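Let the Robotics Club Stay in the Simulator

I will say it plainly: the best thing our robotics club did this year was put off buying hardware. We had 4000 dollars from the November fundraiser, and everyone wanted an arm on a table by winter break. We rented time on a simulator instead, and I have never seen students work so hard or laugh so much!

Our task is called Predeck, and it sounds like nothing. Clear a kitchen counter, one object at a time, with a simulated arm. The kids wrote the grasping code themselves, and the first week was glorious chaos – fingers closing on air, spoons launched toward the wall. They ran it again. By the end of the month they had logged almost 1000 attempts, and they could argue about approach angles the way other kids argue about basketball.

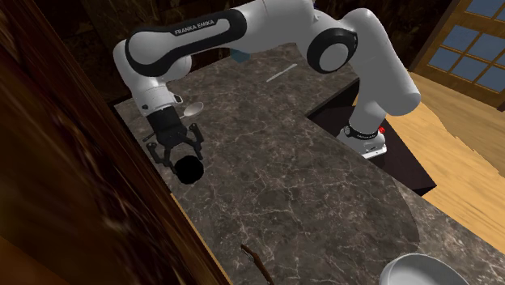
One parent wrote to me that a club with no motors, no wires and no skinned knuckles is a video game club, and that students should learn what a stripped screw feels like.

I take that seriously, and I want the screws too. But 40 students can't share one arm, and they can all fail at once on 40 laptops. A ninth grader who would be scared to touch the real thing will try something wild in simulation, just to see. Give them that first, and then hand them the screwdriver – we're shopping for parts this spring, and I can't wait.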